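Shared kitchen corner opens for the summer in former Wallner workshop

People who work or study in the old Wallner workshop have a place to heat their lunch again. The residents' association Gralby has opened a small kitchen corner in the large room on the ground floor, and from June it can be used by everybody who has a desk in the building.

The corner was asked for many times. Until last year there was a canteen next door, but it closed when the firm Masov moved its offices to the other side of the river. After this, many people ate cold food at their desks or went home in the middle of the day. In a survey made in the spring, 72 people answered, and 60 of them wrote that a microwave was the thing they missed the most.

"We expected that they will ask for better internet or for more parking places," said Othmane Hajji, who coordinates the room for Gralby. "But almost all the answers were about lunch. So we started with lunch."

The new corner is modest. A microwave oven stands on a dark grey table with white legs, close to the white desks, so that a person can put a plate inside and sit down again while waiting. The plates are white and round. There is also a toy corn cob, bright yellow, which belongs to the play kitchen of the children's group and is used when new members are shown how everything works.

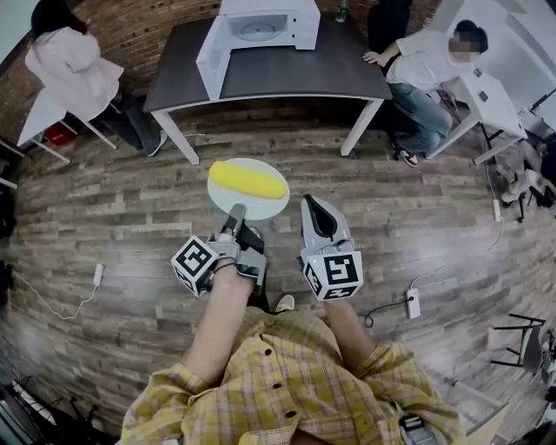
The microwave oven on its table, with the door open, and the toy corn on a plate on the floor.

The introduction is short, about 15 minutes, and it is given in small groups. Members learn where the plates are kept, how the glass turntable is taken out for washing and what should not be put in the oven. Metal dishes are forbidden, and also closed boxes. A real lunch is not needed for this, Mr Hajji explained, and with the toy there is nothing to clean afterwards.

The rules are written on one sheet of paper, which each member receives. The door of the oven must be left open for a few minutes after heating food with a strong smell. Plates are washed immediately by the person who used them. Glass bottles may be left on the table during the lunch break but must be taken away before the evening, when the table is needed for other activities.

Not all members were in favour at the beginning. Some of those who sit nearest to the table were worried about the smell and the noise, and they asked that fish should not be heated before noon. This was accepted. It was also agreed that the oven is not used after 9 in the evening, when the language courses have their last lesson and the students need silence.

The room itself was not changed much. Gralby decided to keep the long band of red-brown brick in the wall, and the pipes under the white ceiling were left uncovered. To hide them would have cost more than the complete kitchen corner, according to the association. A wooden coat rack has its place by the bricks.
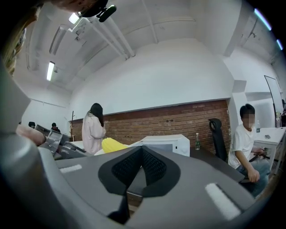 The brick wall and the open pipes were kept in the ground-floor room.

The lighting is the next point on the list. Several members have said that the light is not equal in all parts of the room, and that in winter it is difficult to read at the desks in the afternoon. Gralby has asked the company Inirent, which manages the building, to examine the fixtures on the ceiling. An answer is expected before the end of the summer. If the company agrees, the work will be done during the holidays, when fewer people come.

A sink inside the room is also wished by many. At the moment the plates have to be carried to the washroom at the end of the corridor, and this is not practical when several people finish their meal at the same time. Mr Hajji said that a sink depends on the water pipes and that he does not want to promise a date. In the meantime the association will buy a second plastic basin and a trolley for the dishes.

The kitchen corner is open every working day from 9 in the morning. Use is included in the price of a desk. Visitors and students of the evening courses can also use it, but they are asked to come to the introduction first and to write their name on the list at the entrance.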